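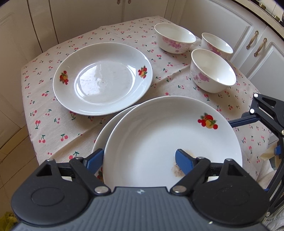
Clearing the house on Gough Street

Tue 7 November

My aunt Rhiannon moved into a one-bedroom apartment in April, and since then my cousin Meirion and I have been emptying her house one room at a time. We are down to the kitchen and the back hall. I said I would write up how it went, because several people have asked and I keep telling the same parts over.

The attic took the longest. She had kept almost 100 jam jars up there, washed and with the lids on, plus every box that any appliance ever came in. The boxes went first. Meirion flattened them and took them to the transfer station in two trips. The jars we put at the end of the driveway with a sign, and they were gone by the next afternoon. I don't know who took them.

Paper was worse. We found tax returns, seed catalogs, church bulletins, and a folder of letters from a man named Urs Oberholzer, who had rented her upstairs room when he was a student. She had forgotten the folder but not him. She read all of them sitting on the stairs and then asked for them to be kept, so they went in the car with her that day. I would not sort anybody's letters without asking first. We did shred the bank statements, and the shredder overheated after each batch, so that took most of a weekend.

Furniture is hard to give away now. The sideboard is solid and heavy and the secondhand store turned it down twice. Dwynwen Edwards from the next block finally took it for her workshop, where it holds paint. The dining chairs went to a family who answered the listing. The piano is still there. If you want an upright piano that has not been tuned in years and can move it yourself, write to me.

Dishes we did by use. Rhiannon wanted plates she would eat from every day, and the good set she had been saving could go to Meirion's daughter, who asked for it. My own pile was small: the bread knife, a colander, and a mixing bowl with a chip in the rim.
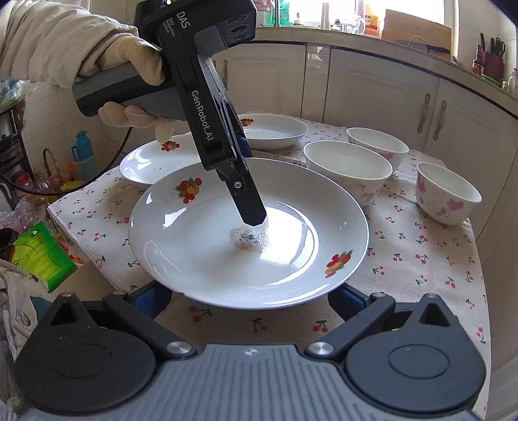 White plate with fruit on the rim.

The things I had not planned for were the small accounts. The water softener was rented from a company called Vollico, and they wanted five weeks' notice to collect it. The alarm had been disconnected for years but was still being billed. If you are starting on a house like this, get the checkbook and read through it before you open a single closet. We did it in the other order and paid for months of things we did not need.

What is left is the pantry, the coat hooks, and eight cans of paint that can only go to the county drop-off on certain Saturdays. Ieuan Jarman is coming to look at the back steps before the house is listed. After that Meirion has the keys and I am going to stay home for a while.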